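Home > Local Business > Tech & Work
Print this story | E-mail this story

Counting out the till is a job still waiting for its robot

5 Apr 2026

Anyone who has closed up a shop at the end of a long day knows the change is the part you would gladly hand to somebody else. Steinarsdóttir, the small automation workshop in Ridmont, has been asking whether a machine could take it on, and started with about the plainest version there is: pick up a coin, put it through a slot.
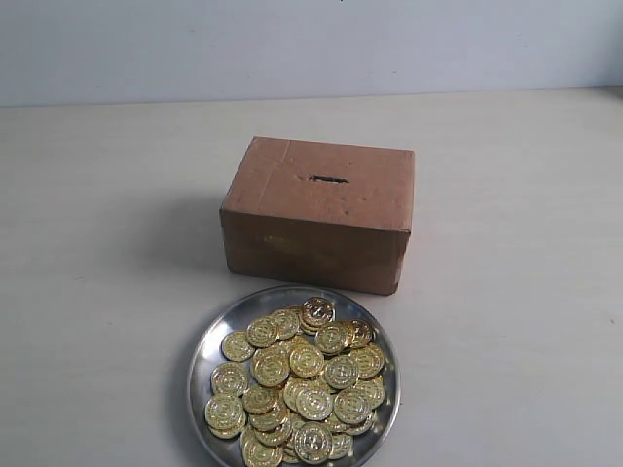

The workshop has a list of 61 everyday chores it would like a robot arm to manage, from folding dish towels to restocking a shelf, and Esperanza Pastor, who keeps the list, will tell you quite cheerfully that the ones people call easy are usually the ones that eat up a whole spring.
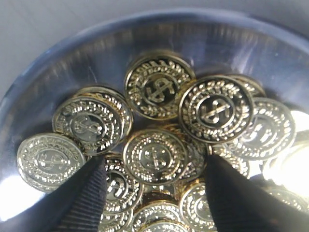 Money is a good case. We find a coin in a pocket by feel, without giving it a thought, and a machine has to work out where one ends and the next begins. When they overlap in layers like these, with glare bouncing off the shiny rims, even a person might look twice before choosing one, and two ribbed black fingers have to find room between the neighbors as well.

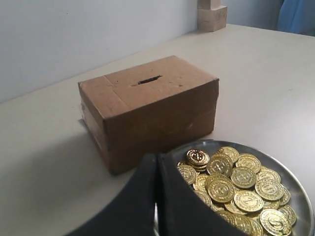

Dulton wonders whether shops need an arm for this at all, given that a coin sorter does the counting faster and takes up less of the counter. It's a fair point, and Pastor agrees with it, though she adds that a sorter won't go on to wipe the shelf or fold the towels afterward.

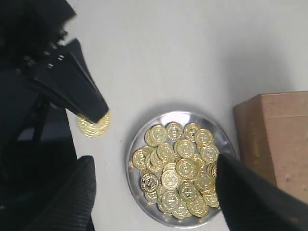
What shopkeepers at Irkach, the market hall across town, mostly want to know is when they could have one, and the workshop is careful not to promise. Small steps are the order of the day. A single coin held under a fingertip, well clear of the heap on its round metal tray, is still a long way from a full evening's takings. Pastor hopes to bring the arm to the hall in May for an afternoon, and shopkeepers are welcome to come along with their own ideas for the list.

Filed under: Robots at Work, Around Ridmont
Contact the newsroom | Back to top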